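Sat 24 February
By Krishnamoorthy Kandasamy

Firnport Archive Rehousing – interim report to the Dondia Fund

Work in this period covered the survey and boxing of the Reddy drainage maps. The survey is complete. It lists 853 sheets, of which 11 are too brittle to unroll without humidification. These have been set aside in their original tubes.
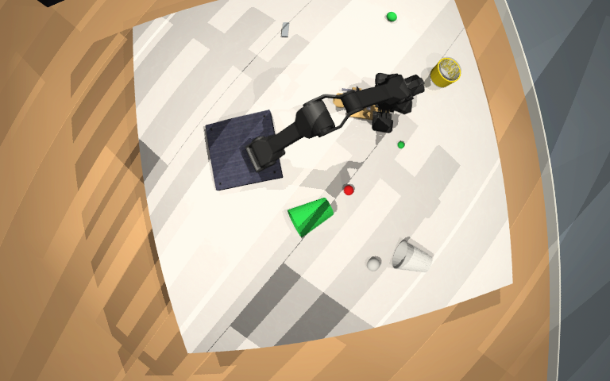
Page last changed: Sat 24 February

Boxing began in October. Furneo delivered the first order of folders on schedule, but nine were cut short on one side and were returned. Replacements are due next month at no charge to the grant.

Shelving in the north store is installed and leveled. Relative humidity there has stayed within the agreed limits, except during a single weekend when the dehumidifier tripped.
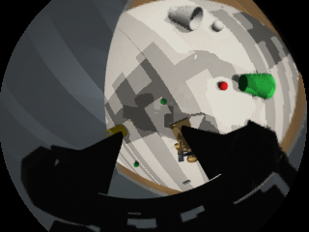

The catalog is behind plan. Sheet titles are being entered as written, with modern place names in a second field – this takes longer than the method we costed. We request an extension of eight weeks for this task only. No change to the total budget is requested.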